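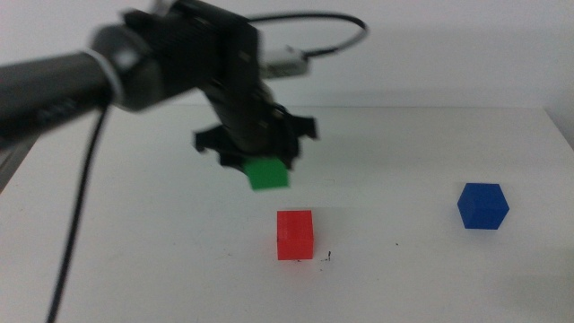 Zurden Trestle Table, white top

Home > Tables and desks > Folding and trestle > Zurden

Product code: 3858
Availability: in stock
Delivery: two people, to a ground floor room

The Zurden is a large work table with a plain white top and a pair of separate trestles. It is made for cutting out fabric, wrapping parcels, model making, marking up drawings and any other job that needs a flat surface at a sensible height. The top lifts off and the trestles fold, so the table can be stood against a wall when the room is wanted for something else.

The top

The surface is a matt white laminate on a solid core. It doesn't throw back much glare from overhead lights, and pencil comes off with a damp cloth. Ballpoint and most felt pens will also come off if they are dealt with the same day. Permanent marker will not, and neither will hair dye.

Edges are finished in the same white and slightly rounded. The corners are square. If you would like rounded corners, choose the Zurden R, which has the same top and legs but takes a week longer to arrive.

The laminate is not a cutting surface. Use a mat under craft knives and rotary cutters. Hot pans, irons and glue guns should go on a stand.

The trestles

Two trestles are supplied, in powder-coated steel. Each has a locking brace that drops into place when the legs are opened. Check that both braces are down before you put the top on. Rubber feet are fitted, and the feet at one end can be screwed in or out to take up an uneven floor.

The top sits on four locating pegs and is held by two hand screws underneath. No tools are needed. One person can put up the trestles but the top is heavy, and we recommend two people for lifting it.

Specification

Length: 1,600 mm
Depth: 958 mm
Height: 740 mm
Top thickness: 25 mm
Folded trestle depth: 104 mm
Colour: white top, grey trestles
Guarantee: five years on the trestles, two on the top

Options

Menon riser set - four blocks that raise the table for standing work. They fit over the rubber feet and can't be used with castors.

Jorkia shelf - a slatted shelf that hangs between the trestles. Good for rolls of paper and storage boxes. It has to be taken off before the trestles are folded.

Udulano castors - set of four, all with brakes. The trestles need the castor plate, sold separately. Tables ordered before October with the older round-section legs will not take the plate, so please check yours before ordering.

Care

Wipe down with warm water and a little washing-up liquid, then dry. Avoid cream cleaners and scouring pads, which leave dull patches. Spilt glue is best left to set and then lifted with a plastic scraper.

Store the top upright on its long edge, on carpet or a strip of cardboard. Don't lean it against a radiator.

Delivery and returns

The table comes in two cartons. Packaging is cardboard throughout and can be flattened for recycling. Unused tables may be returned within 28 days in the original cartons. Return carriage is payable by the customer unless the goods are faulty. Riser blocks and castors can be sent back by ordinary post.

Replacement hand screws, pegs and rubber feet are kept in stock and can be ordered from the Spares page under the Zurden name.

Page last updated September 20, 2018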